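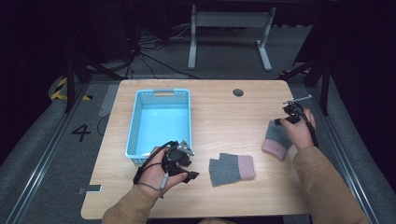
Nektarios Zervas
Technical writer, drying and airing products, Onadville

Home | Guides | Spare parts | Where to buy | Contact

03/04/2019 — by Nektarios Zervas
Shares 2 | Comments 0

Skutlow drying cabinet, set-up guide
Section 2: Placing the cabinet and the first drying

In this section you place the Skutlow on its final spot, connect the air outlet, and make the first drying without clothes. Please read the whole section before you start, also if you have owned an older Skutlow. The feet and the drip tray were changed in March and the old instructions do not fit any more.

You need a spirit level, a cross-head screwdriver, a soft cloth and a second person for the lifting. The hose and the two clamps are in the flat box under the lower shelf.

Choosing the place

1. Choose a dry room with a window or a wall outlet. A hallway is possible if the door to the bedrooms can be closed, as the fan can be heard at night.

2. Measure the free space in front of the cabinet. The door needs about 450 mm to open fully. If it opens only half, the shelves cannot be pulled out for cleaning.

3. Check the floor. The cabinet must stand on tiles, stone, concrete or a hard wooden floor. Carpet closes the air inlet at the bottom.

4. Keep one hand's width free on both sides and behind. Do not fill this space with ironing boards, folded bags or similar things, even for a short time.

CAUTION: Do not place the cabinet next to a gas heater or under a shelf with paint, solvent or spray cans.

Lifting and levelling

5. Take out all shelves and the drip tray. Close the door and fix it with the tape from the flat box.

6. Lift with two persons, one at each side, with the hands under the base plate. Never lift by the door handle. The handle is fixed with two small screws only and it will come off.

7. Put the cabinet down and turn the front feet until the spirit level is straight from left to right. From front to back the cabinet should lean a very little to the back, so that the door closes by itself from the half-open position.

8. Remove the tape. If some glue stays on the door, take it away with warm water and the soft cloth. Do not use a scraper.

Note: The rear feet cannot be adjusted. If the floor falls strongly to the back, order the foot plates (part 1014) and put them under the rear feet before you continue. Do not use folded cardboard — it becomes soft with the moisture.

Connecting the air outlet

9. Push the hose over the round outlet at the back until you feel the ring. Put the clamp behind the ring and tighten it by hand, then one half turn with the screwdriver.

10. Lead the other end to the wall outlet or the window plate. The hose may have one bend. With two or more bends the water collects in the lowest point and the drying takes much longer.

11. If the hose must go through a cold room, wrap it with the felt sleeve (part 1259). The sleeve is not included in the flat box. Customers near Gerkport can collect it from our counter, all others order it by post.

CAUTION: Do not connect the hose to a chimney or to the outlet of a cooker hood.

First drying without clothes

12. Put the shelves and the drip tray back. The tray goes in with the spout to the front. You hear a click when it is correct.

13. Connect the plug directly to a wall socket. Extension leads are not allowed.

14. Turn the left knob to LOW and the right knob to one hour. Open the window of the room.

15. During the first drying there can be a smell of warm oil. It is from the protection of the heating element and it goes away. If you still have the smell after the third drying, switch off and write to us.

16. After the hour, let the cabinet cool with the door open and wipe the inside with a damp cloth.

The cabinet is now ready for clothes.

Loading for the first time

17. Sort what you want to dry into heavy and light pieces. A table beside the cabinet is good for this work, and a plastic basket with holes in the sides lets the pieces drain a little while they wait.

18. Hang long pieces on the upper bar with space between them. Coats should hang open, with the buttons or the zip undone and the pockets empty.

19. Lay gloves, hats and socks flat on the middle shelf. Knitted gloves with a cuff dry from the cuff to the fingers, so turn the cuff side to the fan and pull the fingers straight before you close the door. Do not put one glove on top of the other.

20. Shoes go on the lowest shelf only, with the laces loose and the tongue pulled forward. Put newspaper under them when they are muddy.

21. Choose LOW for wool, leather and everything with a rubber print. Choose HIGH for cotton and work clothes. If you dry both together, use LOW and give it more time.

CAUTION: Do not dry pieces which were cleaned with petrol, spirit or stain remover. Wash them first with water and soap and rinse two times.

Note: Wool which drips must be pressed in a towel before it goes in. Do not twist it. The drip tray is made for the moisture of a spun load and it can run over.

If something is not right

The fan runs but the air stays cold: the left knob stands between two positions. Turn it to OFF, wait a moment, and turn it again to LOW or HIGH until it clicks.

Water on the floor in front: the drip tray is in the wrong way round, or the cabinet leans to the front. Repeat step 7 and step 12.

The door opens during the drying: a sleeve or a strap is caught at the lower corner. The magnet is not strong enough to hold against a thick material.

The upper pieces are dry and the lower ones are damp: the middle shelf is too full. Take away one third and start again — the warm air has to pass between the pieces.

The clothes smell musty after drying: clean the lint sieve behind the lower shelf (see Section 4). In the version sold under the name Aigner the sieve is on the left side and is pulled out with one finger.

Continue with Section 3, Daily use and drying times.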